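Lastolik Hand Gripper
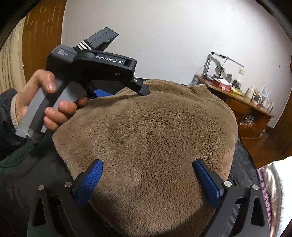

The Lastolik is a two-jaw gripper project for handling cloth, built at home and at Dondolwood, a shared workshop. It began in May as a set of arm drawings and was listed in the workshop's project index on September 10, 2022. Most of the work concerns the jaws and the way they close on soft material. Brown plush with a short, dense pile is a common test fabric, and its nap shows lighter and darker patches depending on which way it lies. Blue pads serve as the contact surfaces, and a fine grid texture is used on the pad face. The arms turn on round silver pins, and the outer ones have long triangular openings.

Construction

The builder's notes, kept under the name Ustero, give a finished weight of 485 grams and a full opening of 93 mm. Arms are cut first, then drilled in pairs so that the holes line up. Pads are glued to a backing and left under a clamp overnight. Pins that are too tight make the jaws close unevenly — the notes suggest reaming the hole, not filing the pin.

Testing

A test run consists of 500 closings on folded cloth, with a check of the pins after every 40. A later version, the Chang, uses the same arms with a shorter handle. Drawings for both versions are kept at the workshop.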